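Column Subtraction Worksheets: How to Write, Print and Mark a Set

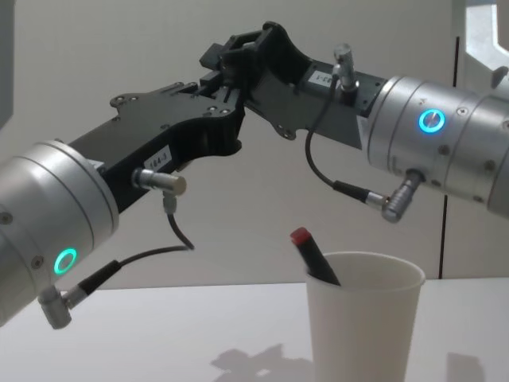 Column subtraction is usually taught after pupils can subtract within 20 from memory. A printed set for it needs more planning than a set of single-digit facts. The numbers decide how hard a question is, and two questions that look alike can need quite different work. The steps that follow produce a graded set of four sheets with an answer key, using an ordinary spreadsheet and any printer.

Before you start

You need a spreadsheet program, plain A4 paper and the class list. The method assumes that pupils already know place value to thousands and have met exchanging (also called regrouping or borrowing) with base ten blocks or counters. If they have not, stop at Sheet A.

Step 1. Sort the questions by exchange

Sort by the number of exchanges, then by the number of digits. The four sheets are:

Sheet A: three digits, no exchange. Every digit in the top number is equal to or larger than the digit below it.

Sheet B: three digits, one exchange. Half of the questions exchange in the ones column and half in the tens column. Keep the two kinds in separate rows at first, then mix them in the last two rows.

Sheet C: four digits, two exchanges. Example: 2755 - 919 = 1836. The ones column needs a ten, the tens column does not need a hundred, and the hundreds column needs a thousand.

Sheet D: four digits, exchange across zeros. Example: 3000 - 919 = 2081. Questions of this kind cause most of the wrong answers and should not appear on the earlier sheets.

Step 2. Generate the numbers

Typing numbers at random gives an uneven sheet. Build each number from its digits so that you control every column.

Open a blank spreadsheet. Use columns A to D for the thousands, hundreds, tens and ones of the top number, and columns F to I for the same places in the bottom number. For a column with no exchange, choose the bottom digit first and then choose a top digit between it and 9. In the spreadsheet this is a random whole number from 0 to 9 in the lower cell, and a random whole number from that cell to 9 in the upper cell. For an exchange column, make the bottom digit a random number from 1 to 9, and the top digit a random number from 0 to one less than the bottom digit.

One case needs a check. If a column exchanges, the column to its left loses 1. When that left-hand column was meant to have no exchange and its two digits are equal, it will now need one. Add 1 to the lower limit of the top digit in any column that stands directly to the left of an exchange, and keep the bottom digit of that column at 8 or less.

Set the thousands digit of the top number at least 2 higher than that of the bottom number on Sheet C, or leave the bottom thousands digit blank. Either choice keeps the answer positive and avoids answers with a leading zero.

Join the digits into whole numbers in columns K and L. In column M enter the top number minus the bottom number. Copy columns K to M and paste them as values into a new tab. If you skip the paste, the random cells will change each time the file is opened and the answer key will no longer match the printed sheet.

Step 3. Check for repeats

Sort the pasted rows by answer. Delete any row that has the same answer as the row above it. Pupils who sit together notice repeated answers quickly and will copy the second from the first. Replace the deleted rows from the generator and sort again.

Step 4. Lay out the page

Set the questions vertically, with the digits in squares. A square of 10 mm suits most pupils in the middle primary years; use 12 mm if handwriting is large. Leave one empty row of squares above the top number for exchange marks, one row for the answer, and one blank row below it. Without the upper row the small digits get written over the question and can't be read at marking.

Place the subtraction sign in its own square, to the left of the highest digit. Draw the answer line across the full width of the question, sign included.

Number the questions in small type outside the grid. A question number set close to the top number will be read as part of it by some pupils. A bracket or full stop after the number does not cure this. Distance does.

Put the sheet letter and version in the top right corner, for example "C2" for the second version of Sheet C. The answer key carries the same code.

Step 5. Print

Print one copy at 100 per cent and measure a square. Many printers shrink the page to fit the margins unless told otherwise, and a 10 mm square can come out nearer 9 mm. Turn off "fit to page" and print again if the measurement is wrong.

Single-sided printing is better for Sheets C and D. Pupils press hard when they cross out digits, and the marks show through on thin paper.

Step 6. Use the sheets

Start everyone on Sheet A, whatever their level. A pupil who makes errors there has a problem with layout or with number facts, and more practice at exchanging will not help.

Do not time Sheets C or D. Timed work suits recall of facts. In a written method it encourages pupils to leave out the exchange marks, and the cause of an error is then hard to find.

Step 7. Mark by type of error

Record the kind of error beside each wrong answer, using these codes:

R: reversed digits. The pupil took the smaller digit from the larger in every column. 2755 - 919 gives 2244.

F: forgot to reduce. The pupil exchanged but left the next digit unchanged. 2755 - 919 gives 2846.

Z: zero error. The pupil exchanged across zeros but did not change the middle zeros to 9.

N: number fact. The method is right and one column is miscalculated.

Three or more of the same code on one sheet calls for a short session with blocks before the next sheet is given out. Scattered N codes call for practice of facts within 20.

Marloes Boersma, who tried the set with two classes at the Skikness school, found that R and F were easily confused when pupils had rubbed out their working. She now asks for pencil marks to be crossed through with a single line. The instruction is printed at the foot of each sheet.

Common problems

The answer key does not match. The values were not pasted before printing. Work the key again from the printed sheet; the old numbers cannot be recovered from the generator.

Sheet A contains an exchange. Look for a cell reference pointing to the wrong column, usually after a column has been inserted.

Digits do not line up in the squares. Put each digit in its own cell, centred, instead of using one cell per number.

Pupils finish at very different speeds. Print a second version of the same sheet and keep it ready. Moving fast workers straight to Sheet D is a poor choice if they have not yet been shown an exchange across zeros.

Page by Thijs Prins. Last changed 27 August 2025. A matching set for column addition will be added in October.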